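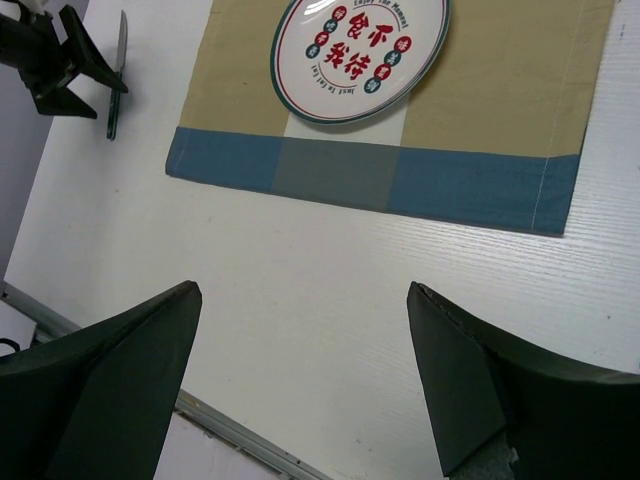
Edeltraud Trummer has spent the better part of two years teaching robots to lay a table, and she would like it known that she eats most of her own dinners over the sink.

"It's a fair hit," she says, when I bring it up. "My mother makes it every Christmas."

Her group's latest result, out in May, is about something less cozy than dinner. It asks how much a robot learns from demonstrations that go wrong. The usual habit in the field is to throw those out. A person guides the arms through a task, fumbles the knife, says a word, and deletes the recording. Trummer's group kept them.

"We had a folder called Garbage," she says. "Rosalie opened it one evening and said, this is bigger than the other folder."

Rosalie Riedl, who runs the recording sessions, remembers it a little differently. "I said it was a lot bigger. And most of it was me."

The method, which they named Sumivach for reasons neither will go into, splits each bad attempt at the moment a person would say it went bad. Everything before that point is treated as ordinary good practice. What follows is kept only if the operator managed to rescue the job, and then it's filed as a lesson in rescuing. The split is marked by hand, with a foot pedal that Riedl describes as "from a sewing machine, and it shows."

They tested it on 11 tabletop tasks, all of the setting-out-and-putting-away sort: a plate onto a placemat, a knife beside it. With the salvaged recordings added, the robot finished 25 more trials out of every hundred than it did on clean demonstrations alone. Four of the tasks barely moved. One got worse, and Trummer brings that up before I can find it in the appendix.

"It learned to hesitate," she says. "It would come down toward the knife, stop, and go back up, very politely. Like a guest who isn't sure which fork."

The cause was Riedl again, or rather her habit of pausing before she stamped on the pedal. They now trim a short stretch before each mark, and the hesitation has mostly gone.

I ask whether any of this holds outside their own lab. Trummer makes a face. A group at Noda has tried it on shelf stocking and saw a smaller gain, and Conceição, a former student, is trying it on folding cloth. "Cloth is where good ideas go to lie down," she says. She doesn't expect the numbers to hold up. Riedl does, and there is a bet on it, for a cake.

The next round will use 13 operators – until now nearly all the mistakes came from the same few people, who make them in the same few ways. Riedl is writing the instructions for the newcomers, and has been stuck on one line for a week.

"I can't tell them to fail," she says. "They do it badly if you ask."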